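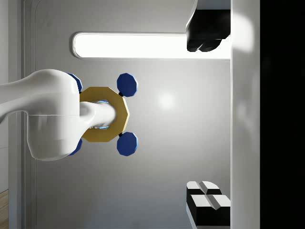 *Gold octagonal ring, dark blue knobs.*

**Pricing your first craft fair – notes, 23 May 2026**

Say hello, thank Poppy Ackroyd for the room. Phones on silent. Questions at the end, except for math questions, take those as they come.

Start with the March fair at Brostia. I brought 70 candles and priced them by looking at the next table. Sold nearly all of them and lost money. Pause here.

What I left out:

- booth fee
- card reader fees
- gas and parking
- my own hours, including packing

Walk through the sum on the whiteboard. Booth and travel came to 400 dollars. Materials were 30 percent of the sticker price. Do it slowly and let them copy it down. 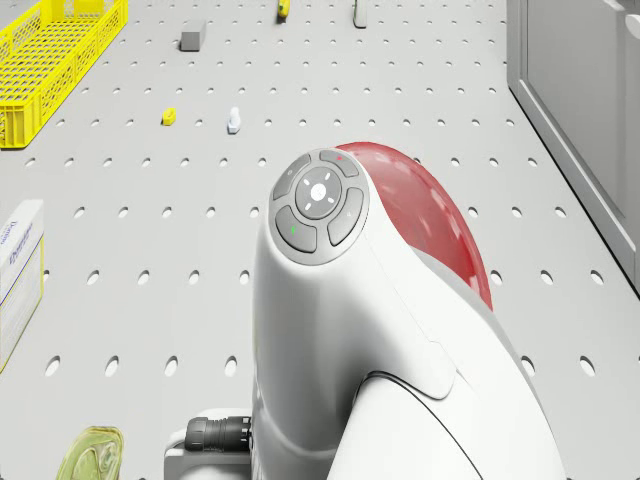 Next, wholesale. A shop will usually want to pay half of your retail price. If half doesn't cover your costs, the retail price is too low – go back and fix it before you email any shops. Mention Annatjie Joubert's soap line, Anum. She raised her prices twice and kept her regulars. (She said I could use her name.)

Discounts: pick one rule and write it on a card. Mine is three for the price of two after 3 p.m. Skip this part if we're running late.

Handout is the blank cost sheet. Jae-in has the spare copies by the door. Remind them that line six is sales tax and it depends on the state.

Questions. Room has to be clear by noon.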